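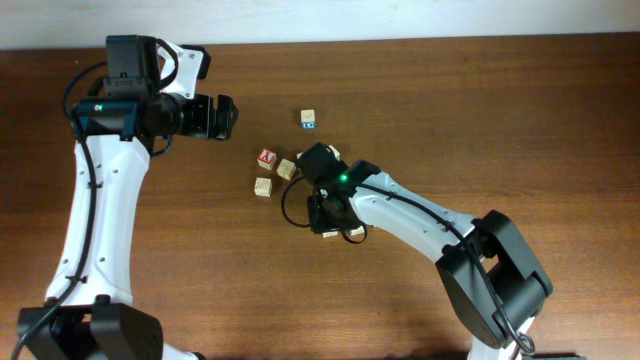
Wanted: an inland freight coordinator who likes phones, spreadsheets and boxes

Cinurska Freight, Usthorpe office. Full time. Posted 25 February 2026

Hi, I'm Elba Aravena and I run the inland desk at Cinurska. I'm hiring one person to sit next to me (well, across from me, we have that kind of desk) and help get containers off the terminal and out to the people who are waiting for them. HR gave me a template for this and I got two lines in before I gave up, so you're getting my version.

What we do

We're a small forwarder. In a normal month my desk moves 380 containers, most of them from the Tremthorpe terminal to warehouses within a day's drive. Furniture, bike parts, a lot of canned tomatoes, and one customer who imports nothing but garden hose. We don't own trucks. We book them, chase them, and argue nicely about the invoices later.

Our biggest headache is free time. Once a box is available we usually get 72 hours before storage charges start, and that clock doesn't care that the chassis pool is dry or that the warehouse closed early for inventory. If you've worked around a port you already know the feeling. If you haven't, I can teach you, and you'll have the feeling by your second week!

What you'd be doing

Mornings are for the terminal list. You check what came off the vessel, what's on hold and what has an appointment, then you call the truckers and find out which of those appointments are real. Afternoons are for customers, paperwork and whatever blew up at lunch. You'll also take over the empty returns, a job I've been doing badly since last summer — the return locations change daily and I keep finding out from an annoyed driver.

We use a transport system called Alarcón. It's fine. It's slow after three o'clock and the search box only works if you type the container number without spaces, but it does hold everything in one place and I'd never go back to the shared spreadsheet.

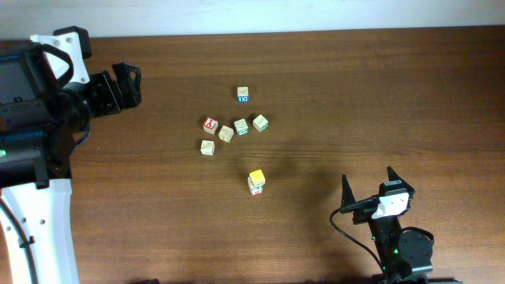
On quiet days you'd help Damilola Edet with rate quotes. Damilola runs pricing and has been here longer than any of us, so you'll pick up plenty about lanes and fuel surcharges just from being within earshot.

Who I'm looking for

I'd love someone with a year or two in drayage, dispatch, customs or a warehouse office. A degree is fine, and so is no degree. You need to be comfortable on the phone, because most of our drivers don't answer email and some of them don't answer texts either. You need to write a clear message to a customer whose box is late. Basic Excel, please: sorting, filtering, a lookup if you're feeling fancy.

Spanish would be a real help. So would knowing what a per diem bill looks like when it's wrong.

Hours and pay

Starting pay is $25 an hour, overtime paid, with a review after six months. We start at seven and finish at three thirty. One week in four you carry the late phone until eight, and there's an extra $400 for that week whether it rings or not. Health insurance starts on day one. You'd be in the office for your first three months, and after that two days a week from home is fine by me.

There's free parking, and the 44 bus stops right outside our gate.

How to apply

Send me a resume and a few lines about a shipment, delivery or any other kind of job that went sideways on you, and what you did next. It doesn't have to be freight. Skip the cover letter. Use the apply button on our careers page and put "inland desk" in the first line so it lands with me.

I'll be doing phone chats in the first half of March and I'd like you to meet Damilola and the rest of the floor before I make an offer. I reply to everybody, though if a vessel is working that day it might be the next morning.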